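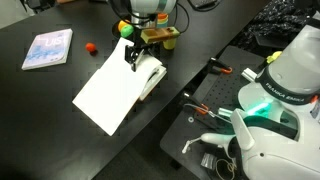

Clementina Louro wanted to know first whether the price covered the gripper fingers or whether they were billed apart, as they had been with the last kit her group looked at. They are included, two pairs to a kit, and spare pairs are sold in packs of 4.

We were at Drollby's open afternoon in August to look at the Palterton kit, a gripper and control package meant for handling mixed household and office items. The company had cleared one room for demonstrations and another for sales talk. I spent most of my time in the first.

Valter Paiva ran the sessions and kept them short. The kit is taught by guiding the arm through a task by hand, and Drollby says 475 guided runs are enough for a new class of object. Flat things take longer. Paper and books are listed as separate classes.

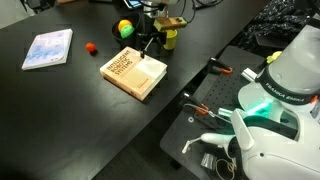
Setup at a customer site is quoted at two days, with one Drollby engineer present. After that, support is by phone and remote login. The software license is $139 a month per arm, billed yearly, and it stops working if the license lapses. Bello Tijani asked about that twice and got the same answer both times.

The manual is more than 400 pages and comes as a PDF only. The chapter on mounting is clear. The one on error codes still refers to Marlow, the older model, in several places. 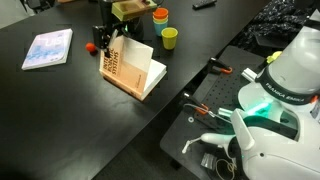 Delivery is currently nine weeks. A trial unit can be had sooner, on a one-month loan, with shipping paid by the customer both ways. We have put our name down for one and will test it on our own shelf stock before deciding.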